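Kitchen Tips for Better Grasp Software

My favorite bench for testing manipulation code is an ordinary kitchen counter, and these tips come from a winter of tuning a grasp planner on one!

Start with the soft stuff. Pouches, bags and shrink-wrapped packages change shape the moment the jaws close, so a planner that trusts one fixed mesh will aim at something that's gone. I store a rigid part for each item (a cap, a spout, a sealed edge) and hang the grasp pose off that. My library is up to 142 items and the pouches still teach me the most. 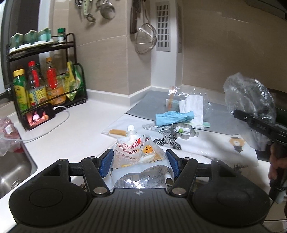 Next, tune the closing speed separately from the closing force. Italo Orlandini talked me into splitting them into two settings, and what a difference! Squeezable things like a slow close and a low limit, while jars put up with almost anything.

Clear plastic gives depth cameras fits. Mask it from the color image first, then fill the holes in the depth map from the edges of the mask. Save both versions so you can compare them later.

Log the failures too, with the planner version in the file name. I had 76 bad grasps saved before I thought of that (ouch), and sorting them took a whole evening in November. Now I replay the lot after every change, with a cup of tea going.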